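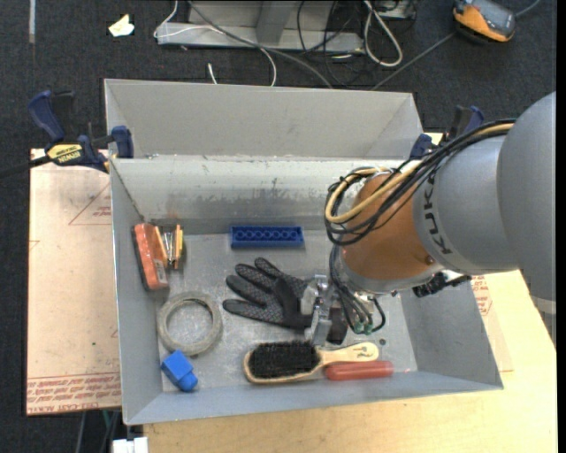 Getting your first picks out of the Zutine bin-picking kit

By Hajnalka Kocsis
April 22, 2025
3 min read

I've had the Zutine kit from Drodlow since March, and I like it a lot (the manual, less so!). So this is how I set mine up.

1. Clamp the bin first. I put a bar clamp at each of the two back corners and squeeze them tight. Even a small nudge throws off your calibration.

2. Run the calibration from the Setup tab. It wants 300 poses, and mine kept 264 of them, so don't panic if it tosses a few.

3. Load only the front compartment. Mix it up – a glove, a hairbrush, a roll of masking tape, a toy brick – and leave the back one empty for drops.

4. Set the floor height by hand. Jog down until the fingers sit just above the metal, then save. The default was too low for me, and I heard it.

5. Tie up your gripper wires with enough slack for a full wrist turn, then start in slow mode and keep a hand near the stop button.

Soft stuff is where it struggles. The glove took me a whole evening of fiddling with grip force, while the tape was easy from the start. If yours keeps dropping things, try the wider fingertips before you touch any other setting.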